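Chapter 4

Gathering Demonstrations by Hand

4.1 Why the examples come first

A learned controller can do only what its examples allow it to do. The previous chapter treated the policy as a function fitted to pairs of observations and actions, and said little of where those pairs come from. In practice the gathering of them takes up the greater part of a project, and faults introduced at this stage are hard to remove later.

This chapter deals with one method, in which a person carries the gripper and performs the task directly. The gripper has the same jaws and the same camera view that the robot will have, so no arm is needed while recording. Each performance, from first approach to final release, is called an episode. The running case is the Halari set, which holds 3,090 episodes of packaged food being handled in furnished homes, recorded under the direction of Tsehay Asfaw at Clallolberg.
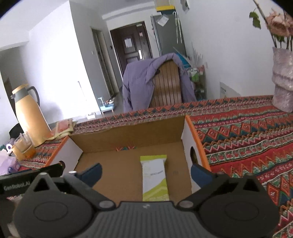
An episode is useful only if the action can be recovered from it. Two quantities are needed at every time step: the pose of the gripper and the width of the jaws. Pose is estimated from the camera's view of the surroundings, and the estimate depends on fixed detail such as door frames, furniture and printed cloth. A bare white room is a poor place to record. Jaw width is measured at the linkage and is the more reliable of the two.

4.2 Variation within a task

Suppose that all episodes of a picking task begin with one packet in one box. The policy may then learn the position of the box and ignore the packet. The usual remedy is to vary the container, the number of items and their arrangement, while the instruction given to the operator stays the same. Operators tend to vary what is easy to move — the items — and to leave the background alone.
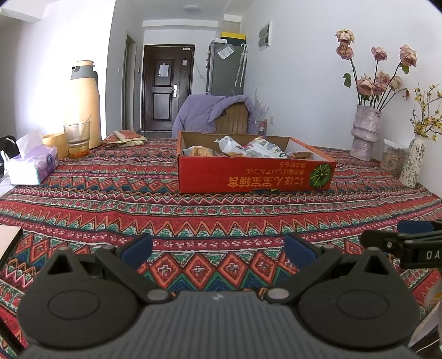

The Halari protocol therefore separates object variation from scene variation and logs them in different columns. A change of container counts as the first kind; a change of room counts as the second. Of the episodes gathered by February, 895 were set aside for testing, and no room in the test portion appears in the training portion. Section 4.5 shows what happens to the measured success rate when this rule is broken.

4.3 Terms used in this chapter

Operator: the person holding the gripper.

Reset: the return of the objects to a starting arrangement between episodes. Resets are not recorded.

Rejected episode: one in which tracking was lost, or in which the operator's free hand touched an object. Failed grasps followed by a second attempt are kept, for reasons given in Section 4.4.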